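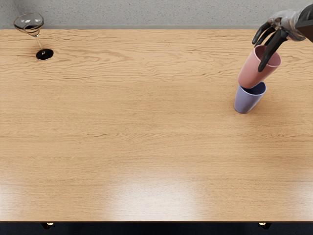

A wood tabletop with a gray wall behind it.

Chapter 5: What Goes in a Police Report

By Jong-dae Chae
Nov 14, 2020
Print | E-mail

My first byline on the crime beat was wrong in the second sentence. I was covering a burglary at Danwood, an apartment complex out on Tendlow Road, and I wrote that a man "broke into" unit 401. The report said he had been charged with breaking in. I read those as the same thing (I was new, and it was late), and my editor at the Nomico paper did not. She made me call the man's lawyer myself to read him the correction. I can still hear how long he let me talk!

So we're going to spend this chapter on that gap – the space between what an officer wrote down and what you can put your name to. Before we get into court records in the second half, I want you comfortable with the plain incident report: who fills it out, which boxes matter, and how to say "police say" without saying it in every line.

You'll need the March burglary packet from the back of the book. Read it through once without a pen. Then go back and mark every fact that comes from a witness, and every fact the officer saw in person. My students usually mark far too many of the second kind, and I did too.

One more thing before we start. An arrest is not a charge, and a charge is not a conviction. I'll be picky about those words for the next 100 pages, so get used to looking them up in the glossary.

Print this page | E-mail this page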